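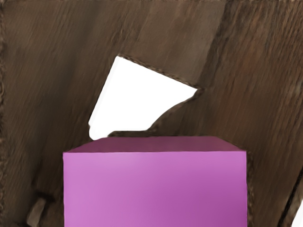 A reader commented under my last post that keeping a sourdough starter going through the summer is a waste of flour, and that anyone with sense dries it in June and wakes it up when the weather turns. I have thought about this a fair bit, and I partly agree.

My starter is called Song and it lives in the fridge for most of the year. In August the kitchen gets too warm to leave it out overnight. If I feed it after supper it has risen and sunk again before I come down in the morning, and the bread tastes sour in a way my family won't eat.

What I do now is feed it 100 grams of flour in the morning and bake the same evening. The dough gets 2 hours on the worktop and then goes in the fridge until the oven is hot. The loaf comes out a bit flatter than a winter one but the crust is fine.

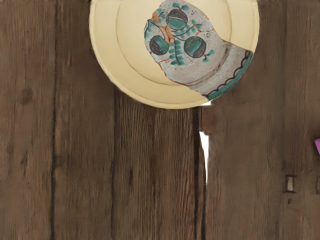
The flour makes more difference than the weather. I was buying the strong white from Lerklow, the mill shop past the garden centre, until they put the price up. The supermarket one needs less water. I take out two spoonfuls and the dough holds together.

I did try drying some Song last year, spread thin on baking paper. It went into a jar at the back of the cupboard and I haven't tested it. If the fridge ever breaks down I'll find out.

Rye next time, if I can get hold of any. The bag I had went stale and the birds got it.

Search this blog Go

Filed under: Bread and baking, Kitchen notes

Contact | Copyright Tadach Kitchen Notes | Back to top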